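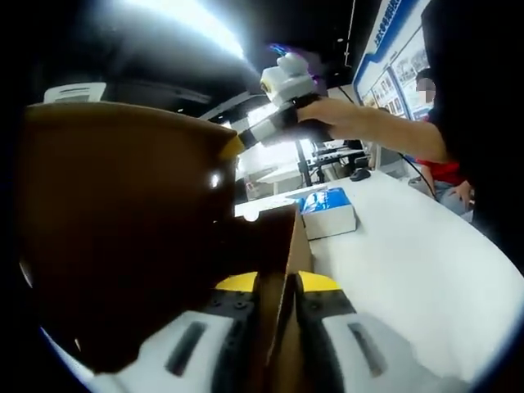 From: Tamsin Zamora
To: Rorkbridge automation list
Subject: Re: Open day, packing demonstration

Dear colleagues,

Thank you to all who have replied so far. Wilfredo Agbayani wrote on 29th July:

> Could the organisers confirm whether visitors will be able
> to handle the grippers themselves, and which packing task
> will be shown? Our party from Plameser has seen the
> Studholm arm and would prefer something closer to daily
> work.

I can confirm both points. The open day will include the hand-held gripper station, at which ordinary household goods are placed in a cardboard box and the flaps are handled with the same tool. Visitors may try the task in groups of two, under the guidance of Engebretsen staff. Each turn lasts 30 minutes.
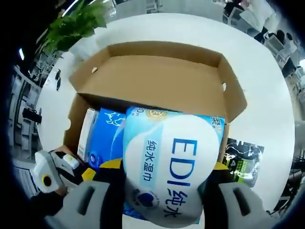
A pack of wet wipes held above the open box on the round table.

Members are asked to note the following. Places must be booked through this list. Bags and coats should be left at reception. Recordings made at the station remain with the host and will not be passed to visiting firms.

The talk on gripper fingers and padding has been moved to October and will be announced separately. Parties wishing to attend both should say so when booking.

Yours faithfully,
Tamsin Zamora
Visits Office, Rorkbridge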